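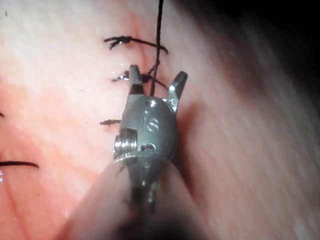
Taking up the slack on a stitch, seen from the wrist camera.

Sevden: your questions, gathered in one place

Thank you for all the kind notes since the open evening in August! We build Sevden in the shared workshop at Ollberg, mostly after supper, and the same questions come up so often that it seemed friendlier to write the answers down properly.

What is Sevden, in a few words?
A tabletop pair of arms that holds small surgical instruments and sews with them while a person steers from a desk across the bench. We wanted to learn how fine a movement we could get out of a machine put together in a shared shop, and sewing is a wonderfully strict teacher.

Does it sew by itself?
No, and we have no plans in that direction. A person makes every movement with two hand controllers. The software scales the motion down and smooths out hand tremor, and that alone took us most of a winter.

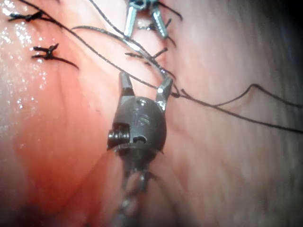 Two instruments and a good deal of thread. The knots in black are easy to find on the pink.

Why do you use black thread?
Mostly for our eyes. Once you are looking at a screen instead of your own fingers, a pale thread on a pale surface can disappear on you completely, and then you are fishing for it with the jaws and getting cross — I speak from long experience.

What did it cost?
The parts came to 1,593 euros, leaving out the tools (which belong to the workshop) and the instruments (which we already had). The motors were the biggest line by far. If you buy everything new, please plan on almost 3,000, and don't forget shipping, as we did.

Who makes the joints and the controller boards?
The printed joints are our own and the files are free to anyone who asks. The boards come from Climholm, and the cable drums were turned for us at Pană, a little machine shop that was very patient about our drawings.

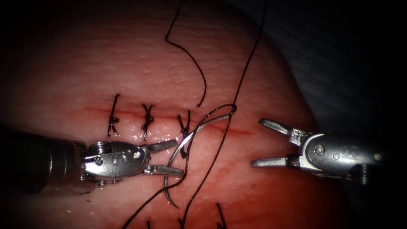 3 min read

How do you keep the arms from bumping into each other?
Each arm has its own side and a soft limit near the middle, where the controllers start to push back gently against your hands. You still need to get the jaws close together to pass a needle, so the limit can be eased with a foot pedal. New people tend to forget the pedal for the first hour, and that's quite all right.

How often do the cables need changing?
We change them after 135 hours of running and write it in the logbook by the door. A cable that has begun to stretch shows up as a lazy jaw, one that closes a moment after you asked it to. Please don't just tighten it and carry on; put in a new one and run the zeroing routine again.

Can I come and try it?
Yes, please do! Members can book the bench from six in the evening, and guests are welcome if a member sits with them. Bring reading glasses if you use them, and leave the long sleeves at home.

Where do I send a question that isn't answered on this page?
Leave a note in the Sevden box beside the lathe, or write to the workshop address with Sevden in the subject line. Replies can take a week or so when we are in the middle of a rebuild.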